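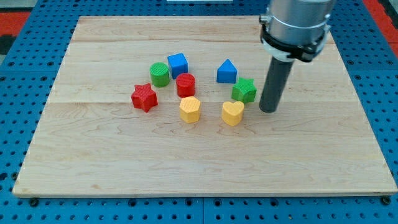 Shape blocks on the maple board, Coltcombe workshop.

Minutes, Wednesday, 6:30 p.m.

1. Previous minutes approved, after the usual silence.

2. Shape blocks. Agreed the ridges on the sides stay. A motion to sand them found no seconder and no sandpaper. The heart and the star go into the Nurnia set. Whether a cylinder needs to come in both red and green was discussed for longer than it deserved — both stay.

3. Board. Kwon quoted $56 to oil it. Deferred, again.

4. Gritumov order. 300 bags, delivery in October. The last lot came without drawstrings. Letter to be sent, firmer than the previous 2.

5. Any other business. Biscuits. Unresolved.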